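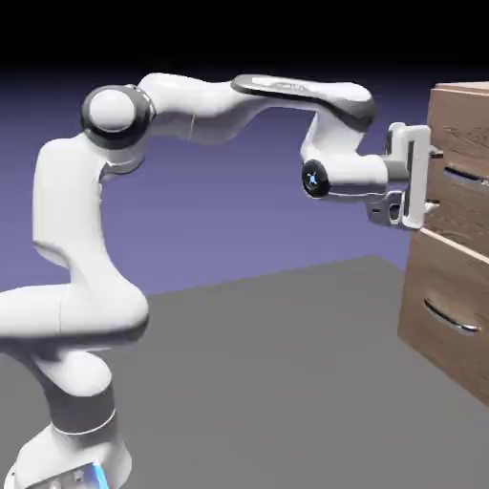

Pagano Hall to reopen in June with new sound system and smaller standing area

Pagano Hall will reopen for concerts in June after the replacement of its main loudspeaker system, a change to the stage height and a reduction in the size of the standing area. The operator, Mester, confirmed the programme of works and the new seating plan in a notice to ticket holders.

The hall has been closed to amplified events since the end of the winter season. Unamplified recitals continued in the foyer during the first part of the closure, but these stopped when the floor of the main room was lifted for cabling.

The old system consisted of two stacks of loudspeakers, one on each side of the stage, with no delay speakers further back. Measurements taken for Mester by the acoustic consultancy Valteo found that speech and sung vocals were clear in the front half of the stalls but became hard to follow beneath the balcony. Low frequencies were uneven across the width of the room, with a strong build-up along both side walls.

The replacement is a pair of hung line arrays with a separate row of small loudspeakers fixed under the balcony edge. The signal to the under-balcony row is delayed so that it arrives just after the sound from the stage. The bass units have been moved from the sides to a single line beneath the front of the stage, which evens out the level from left to right. Five microphones remain in place in the room for checks before each show.

Gualtiero Serra, who led the design at Valteo, said the main limit on the work was the roof. "The original beams were not intended to carry a load at the front of the stage," he said. "We had a fixed weight for each side and had to choose the cabinets to suit it. The under-balcony speakers take up part of the job that heavier arrays would have done."

The stage has been raised and its front edge moved back. Sight lines from the rear stalls are improved as a result, although the first row of the balcony will see less of the downstage area than before. Tickets for those seats will be marked as having a restricted view and priced accordingly.

Capacity for fully seated concerts is now 624. The standing area in front of the stage, used for rock and pop bookings, has been reduced to make room for a wider barrier and a clear route to the side exits. Standing tickets for each show will be limited to 127, with the rest of the audience seated.

Italo Villa, head of programming at Mester, said the lower standing figure would affect some bookings. "A few touring acts want a full standing floor and we can't offer that," he said. "They'll go elsewhere. For most of what we put on, the seated layout was already the one in use."

The first concert in the reopened hall will be given by the Pundberg, a wind and brass ensemble that last played there before the closure. Its programme will be played without amplification in the first half and with it in the second. Doors open at 6.45 pm and the performance begins at 7.30 pm. Two further concerts in the same month will be treated as test events, with reduced prices and staff stationed in different parts of the room to note the sound level.

Tickets bought for postponed shows remain valid for the new dates. Seat numbers in the stalls have changed because one row has been removed, and holders of affected tickets will be sent a replacement by email. Those who booked by post should collect theirs from the box office on the night, bringing the original ticket. Refunds are available on request up to the day before the performance.

A sound limit set under the hall's licence is unchanged. The level is measured at the mixing desk and averaged over a fixed period, and the new system includes a display that shows the engineer how much of the allowance has been used. Visiting engineers may bring their own desk but must connect it through the house processor, which holds the limit settings and cannot be bypassed from the desk.

Hearing loop coverage has been extended from the front stalls to the whole of the ground floor. The balcony is not covered by the loop. Infrared receivers for balcony seats can be borrowed from the cloakroom against a deposit, and may be reserved when booking.

Work still to be finished includes repainting the rear wall and replacing the cloakroom counter. Both will be carried out on days when there is no performance. The bar on the upper level will stay shut for the opening month, and drinks will be served from the ground floor only.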